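Elīna Laur
July 18, 2025

Read the new draft guidance on household robots over two evenings. 176 pages. I have written test procedures for a living for a long time and I still had to draw myself a map to find the part on bathrooms.

The bathroom part is a page and a half. Most of it is about splash ratings.

Splash ratings are fine. I like splash ratings. But a rating covers the housing. It says nothing about a hand that wipes the sink and then goes for the clean towel.

Clause 93 wants "appropriate separation between soiled and clean tasks." Appropriate according to who? I've asked Finbarr Ó Súilleabháin, who has sat through more of these drafts than I have, and he says it means whatever the vendor's lawyer says it means.

Towel, sink, cup. Two arms, one vanity.
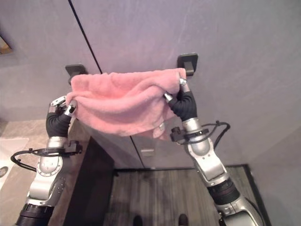
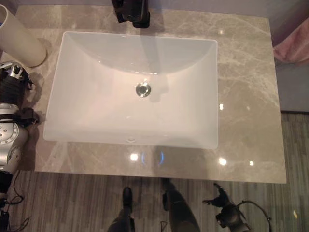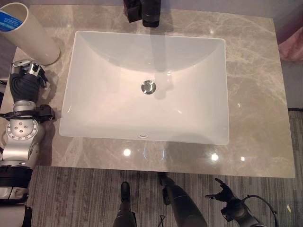 What I'd want in writing, before anyone sells me a "hygiene compliant" sticker:

Which surfaces a hand may touch between one cleaning of the hand and the next. A list. Surfaces by name.

Who cleans the hand, with what, and how you check. Ribbed and textured coverings have grooves. If the maker can't tell me how the grooves get clean, the coverings come off and get swapped.

Cable loops at the wrist: how far out they may stick, and what they may drag over. The Prorkeo manual gives this one line. Kotar's gives it none.

And a rule for where a person may stand while both arms are up. The draft says "at a safe distance." Come on.

Someone will reply that Prollen ran 2,610 towel cycles with no incidents. I read that report. An incident was defined as a fall, a pinch or a stop. Putting a dirty towel back on the hook would have counted as a success.

Roussel at least publishes its failures. 1,148 runs, each with a note, some of them pretty embarrassing. I trust that more than I trust a clean sheet.

Comments on the draft close in November. I'm sending mine in and I expect a polite form letter back.

Also the word "hygienic" shows up all through the thing and isn't in the glossary. I checked twice.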